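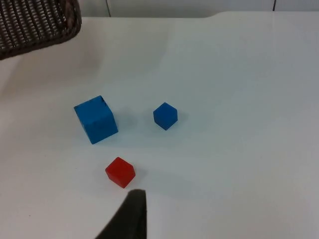
Does the Mondier grasp score predict whether a pick will succeed?
Only weakly, and hardly at all once small cubes are in the mix. The score was tuned on large objects, and it shows.

Grivach Cubes: data card

Grivach is a set of 1137 recorded episodes of one arm, one basket and a few colored cubes. Kenna Yule recorded them and Donnie Lamont wrote the labels. We built the set to check a claim from the Mondier write-up, that a single score computed from the wrist view can replace a human success label. We don't believe it, and you should read this card knowing that.

Each episode has a wrist view and fixed views of the table. Labels are success, fail and unclear. Of the full set, 226 episodes are marked unclear, and Mondier gives most of those a high score. Dropping them makes the method look far better than it is. Please don't drop them. 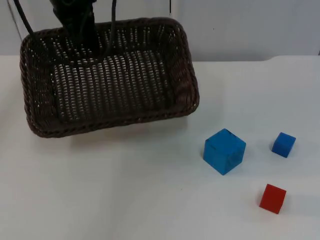
Mastberg, December

Release 7 is up. It fixes the swapped view names in the validation split and changes no labels. Older results on that split should be rerun.

We also reran the baseline over 100 held-out episodes with the two blue cubes and the red one. Size matters more than color. The large blue cube scores well almost wherever it sits, and the small blue one gets a lower score even when the label says success. We had expected the two blues to be confused with each other, and that happened less than we feared.

What the rerun can't tell you is whether the score reads the grasp at all. It may just be reading how much of the wrist view the cube fills. Donnie thinks so. Kenna wants a test with matched sizes before anyone writes that down as a finding, and

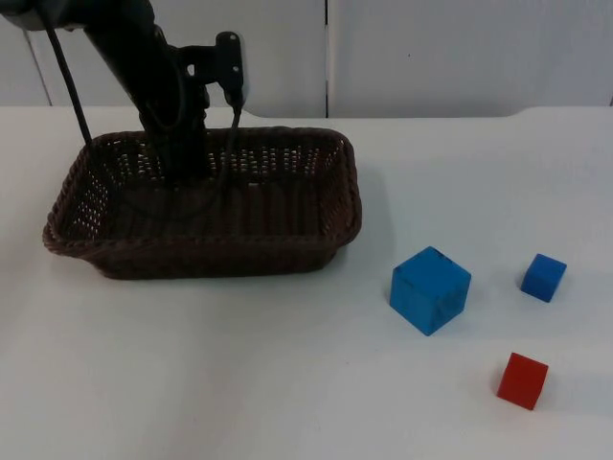 until that test exists we would treat any number from this set as a number about this table. White surface, plain wall, wicker basket. Nothing here supports a claim about clutter or other containers.

Known problems
Clock drift between views in some early episodes, not corrected.
The unclear label was applied by one person. There is no agreement figure.
Episodes with the arm inside the basket hide the gripper from the fixed views, partly or fully. Scores there come from the wrist view alone.

Label disputes go to Donnie, with the episode number.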